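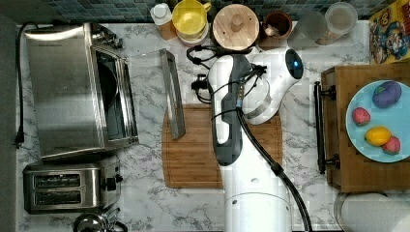
Grooved board on the marble, where the slicing gets done.

Keeping bread: notes on staling

Tuesday, April 13, 2021

I bake one loaf at a time, always the same size: 700 g of dough, white flour from Kamham with a little wholemeal, baked in a tin. For most of last year I kept it in whatever was nearest. Since August I have been keeping it in different ways on purpose and writing down what happened, and there is now enough in the notebook to be worth typing up.

The results apply to a lean tin loaf in a kitchen that sits near 20 degrees. Enriched doughs, with butter or egg in them, stay soft for longer and I have not tested any.

What staling is

Staling and drying are separate processes, although they usually happen together. When dough is baked, the starch granules take up water, swell and lose their ordered structure. As the loaf cools, the starch begins to go back towards an ordered, partly crystalline form. The crumb becomes firmer and starts to crumble. The usual name for this is retrogradation. It will happen in a sealed bag with no water lost from the loaf at all, and I think that is the part people find hard to accept, including me until I weighed a few loaves.

At the same time water moves outwards from the crumb to the crust. A crust that was crisp on the first day goes leathery on the second if the loaf is bagged, because the water has arrived there and cannot leave. In open air it does leave, and the crust stays hard while the crumb behind it dries out.

So any way of storing bread is a choice between a decent crust and a decent crumb. The freezer comes closest to avoiding the choice.

The fridge

Retrogradation depends on temperature, and it is quickest a little above freezing. That is where a domestic fridge operates. A loaf that was still pleasant after two days in a bag on the worktop was firm after one day in the fridge, in the same kind of bag. I repeated this three times with the same outcome and then stopped, as I was tired of eating the evidence.

The fridge does delay mould. If the bread is only going to be toasted, and the weather is hot, there is a fair case for it. Amra Stoyanova keeps hers there all summer for this reason and has no complaints, but she toasts everything.

Bags, bins and cloth

Paper bag: crust good for the first day, crumb noticeably dry by the third.

Plastic bag, closed: crust gone by the next morning, crumb acceptable for longest. Mould appears sooner than in paper. It must not be closed while the loaf is still warm, or water condenses on the inside and the bottom crust goes wet.

Cotton bag: between the two, nearer to paper. Washing it matters more than I expected. An unwashed bag gave me mould two days early.

Bread bin: mine is an old enamelled Flasix with a loose lid. On its own it behaves like a slightly better paper bag. With the loaf in paper inside the bin, I got my best compromise at room temperature, and that is what I do now with any loaf due to be finished within three days. The bin wants wiping out with vinegar between loaves and drying fully before the lid goes back on.

Cut side down on a board: works better than it has any right to for the first evening. The cut face is the only part of a whole loaf that loses water quickly, and the board covers it. After that the top crust is fine and the bottom inch is not. A juice groove does no harm as long as the loaf sits wholly inside it.

Freezing

Below freezing the process slows down sharply, and at normal freezer temperature it is close to stopped. The trouble is in the passage through the cold zone just above, going in and coming out. Small pieces pass through it faster than large ones, so slices keep better than a half loaf, and a half loaf better than a whole one.

Slice when fully cold. I leave mine overnight. Lay the slices slightly offset so that they can be separated later without a knife, press the air out of the bag, and put it against the back wall of the freezer, away from the door. I freeze on the day after baking. Bread frozen on the third day comes out as third-day bread.

I have eaten slices after nine weeks. The crumb was good. The crust had begun to flake off in sheets, as it does when it dries in the freezer, and there was a faint taste of the peas stored next to it. A second bag would have prevented both.

Reheating

Heat undoes much of the retrogradation. The crystalline starch melts again, the water it held is freed and the crumb softens. The effect lasts until the bread has cooled, after which it firms up faster than before, so only warm what is going to be eaten at once.

For a half loaf I use the oven at 200 degrees, with the crust wetted quickly under the tap and the loaf straight on the shelf. It takes around 9 minutes. Without the water the crust gets too hard before the middle has warmed through.

For slices, the toaster, directly from frozen. The outside browns while the inside is still steaming, and the result is better than toast made from the same bread thawed first. Thawed slices have spent time in the cold zone and have also shed water on to the inside of the bag.

The microwave softens a slice in seconds and leaves it tough a minute or so later. I use it for breadcrumbs that need loosening and for nothing else. 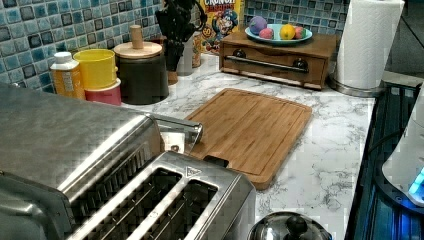

Still to test

Gorazd Ristić wrote to say that a spoonful of cooked potato in the dough gives him an extra day. This is plausible, as potato starch holds a good deal of water, but I would have to rework the recipe and then bake the plain loaf alongside it for comparison.

I would also like to try a longer bake. My loaves come out fairly pale, and a thicker crust ought to change how the water moves during the first day.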